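FOR IMMEDIATE RELEASE

Ghoneim adds pale wood line for floors, benches and tabletops

Trikgate boards go on sale in June; showroom in Vutirville opens Saturday

RELTDALE – Ghoneim, a maker of wood surfaces for homes, schools and small businesses, today announced Trikgate, a line of light-colored wood boards and panels with a clear matte finish. The line will be sold through the company's Reltdale yard and at a new showroom in Vutirville.

Trikgate is the palest wood Ghoneim has offered. The color is a creamy beige, and the grain shows as faint tan lines with a little pink in them. No stain is used. The boards are sorted by color at the yard, and boards with dark streaks or heavy knots are set aside for other products.

The same material comes in two forms. Floorboards are sold by the box in one width. Panels for benches, window seats and tabletops are glued up in Reltdale and cut to the customer's size. A customer who orders both for the same room can ask to have them taken from the same batch. That request has to be made when the order is placed. Batches are not held after shipping.

"People kept bringing back our samples and asking for the same thing, only lighter," said Asmaa Cherkaoui, product manager at Ghoneim. "We tried two finishes that turned yellow on us in the test room and dropped both of them. The one we kept leaves the wood close to the color it is when it comes off the sander."

The finish is water-based and goes on in three coats at the yard. Boards arrive ready to install and should be left in their boxes, inside the room where they will be used, for five days before installation. They can be nailed or glued down. Ghoneim does not recommend Trikgate for bathrooms, laundry rooms or any floor over damp concrete.

Like all pale wood, Trikgate will show scuffs from dark shoe soles and furniture feet. Most marks come off with a damp cloth and a mild soap. Felt pads are included with every panel order. Deeper scratches can be sanded by hand along the grain and touched up with the repair kit, sold separately. The kit holds a small bottle of finish, two sanding sheets and a brush. Steam mops and wax should not be used on either form.

First installation

The first large order was laid this spring at the Vutirville showroom itself, where Trikgate covers the floor and the long work tables. The showroom has almost 3,000 square feet of floor, including an area at the back where visitors can sit down on the boards, move chairs across them and try out cleaning products. Staff asked for that area after years of customers judging a whole floor from a piece the size of a paperback.

"Color is hard to pick from a sample," Cherkaoui said. "You need to get down on the floor with it, or put your elbows on the table, and look at it in the morning and again with the lights on."

The showroom will also carry 30 other Ghoneim surfaces, including the darker boards sold under the Reltdale name. Those boards remain in production with no change in price or sizes. The gray-washed line will be sold until current stock runs out and will not be made again.

Opening day

Doors open at 9 a.m. on Saturday. The first 150 visitors can take home a free Trikgate sample board with the full finish on it. Installers will lay a short section of floor in the morning and repeat it after lunch, and will take questions while they work. Visitors who want a price should bring room measurements. A rough sketch on paper is enough. There is parking behind the building, and the entrance from the parking lot has no steps.

Trade customers with an open account at Reltdale can use the same account in Vutirville. Pickup orders placed in Reltdale before noon will be ready in Vutirville the next working day.

Availability

Orders for floorboards and panels open in June. Floorboards ship from stock. Panels cut to size take longer, and the yard will give a date with each quote. Samples can be requested now by mail or picked up at either location.
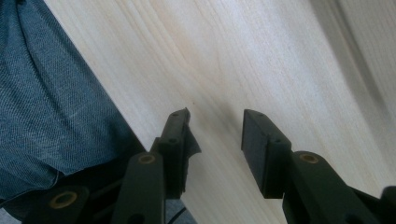 Media contact

Asmaa Cherkaoui
Product Manager, Ghoneim
Reltdale
Sample boards for review and showroom visits before opening day can be arranged on request.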